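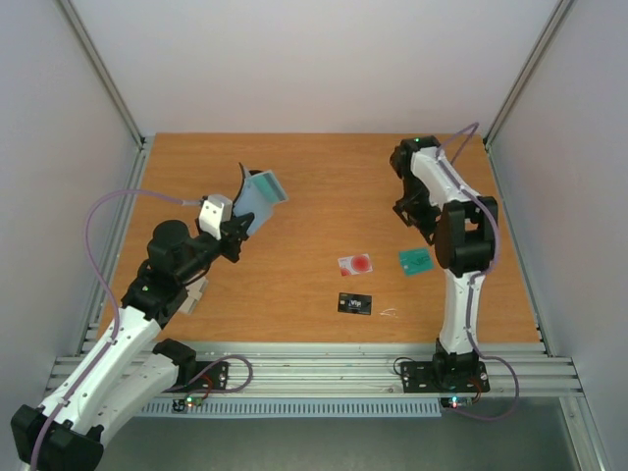

What have the small mills shipped abroad so far this year under the grant?

The mills in the program have shipped 3,209 cartons of blankets, throws and knitwear to foreign buyers since the start of the grant year. Most of that was blankets. Knitwear is behind plan and is dealt with further down.

10 Aug 2024
By Azucena Serrano

Search this site Enter keyword Go

Progress report to the Flamdale Trade Fund: Sarnska wool export support

Overview

Enrollment stands at 43 firms. A few mills that signed up in the first weeks have dropped out after deciding to stay with domestic customers, and their places were filled from the waiting list. We do not plan to take on more before the grant year ends. The export desk is already stretched on paperwork days, and the mills that joined last still need a good deal of help with pricing.

Demand has been uneven. Orders for heavy blankets were better than expected through the spring, mainly from hotel suppliers restocking after a slow couple of years. Orders for lighter throws were flat. Knitwear buyers have been cautious, asking for smaller first orders and longer payment terms, and several mills turned that business down. We think they were right to do so. A mill that has to buy yarn up front cannot wait a whole season to be paid.

Shipments and customs

Of the consignments sent, 96 percent cleared customs at the destination without being held. The ones that were held had the same fault: the fiber content on the label did not match the fiber content on the invoice. In each case the goods themselves were fine. The mill had switched to a blended yarn for the binding and had not updated the invoice template.

We have changed the checklist so the label text is copied onto the invoice from the production sheet and is no longer typed in separately. All mills received the new version by mail and by email. The old checklist should be thrown away, and we have asked mills to confirm that they have done this. Most have.

Freight has been the larger cost problem. Barajas, the forwarder we use for shared containers, raised its handling charge in the spring and moved its cutoff for receiving goods to the day before loading. Mills at the upper end of the valley had been delivering on the morning of loading and now have to send a truck a day earlier, often half empty. We asked Barajas to keep the old cutoff for those mills. They declined, but agreed to waive overnight storage for goods that arrive on the earlier truck. The waiver is in writing and runs through the end of the grant year.

We also got quotes from other forwarders. One was cheaper on the base rate but would not mix goods from different shippers in a container, so it is no use to the smaller mills. We are staying with Barajas for now.

Buyers

Gonano remains the largest single buyer. It took blankets from most of the active mills this period and has asked for samples in two additional weights. It has also asked for all goods to be packed in its own printed cartons, to be supplied by us at cost. We have said this is possible for repeat orders but not for samples. Its purchasing office has not replied on that point.

Depending on one buyer to this degree is a risk, and the Fund raised it when it reviewed our last report. Progress here is slower than we would like. Letters and sample sets went to a list of retail buyers, and around 4 of them look likely to place a trial order. The others either did not answer or said the prices were too high for their stores. On price, we agree that the throws are expensive next to machine-made goods from larger producers. The blankets compare better.

Training

The workshops on export pricing were well attended. The session on payment terms and letters of credit ran long, and we split it so that mills with no export experience could go over the basics first. Mill owners asked for more time on exchange rates. A number of them had quoted a price in the buyer's currency in the winter and lost part of their margin by the time the money came in. We now advise quoting in dollars unless the buyer insists, and putting an expiration date on every quote.

Attendance at the labeling session was poor, which may explain some of the customs trouble described earlier. It will be offered again, in the evening this time, and mills that had a consignment held will be required to send someone.

Spending

Spending is within the approved budget. Freight is over its line and travel is under, the latter mostly due to a trade fair visit that was called off when the organizer moved the dates. We ask the Fund's permission to move the unused travel money to freight. No other changes are requested. Receipts for the period are filed at the Sarnska office and copies can be sent if wanted.

The part-time bookkeeping post is still vacant. The work is being done by the export desk in the meantime, and monthly statements have been going out late as a result. A second round of interviews is set.

Next period

The main work will be the fall orders. Gonano's delivery window opens in September and goods have to be at the forwarder before then, so mills have been told to finish blanket runs first and leave knitwear until after. Some are short of dyed yarn in the darker colors. The dye house has a backlog and has offered only partial deliveries. If this continues, a few mills will ship undyed stock in place of the gray and navy, and Gonano has accepted this in principle for part of its order.

We will also send the Fund a separate note on the knitwear target. As things stand we do not expect to meet it, and the note will propose a lower figure along with a list of the mills still willing to take small first orders.

Contact the export desk | Copyright Sarnska Wool Export Desk | Back to top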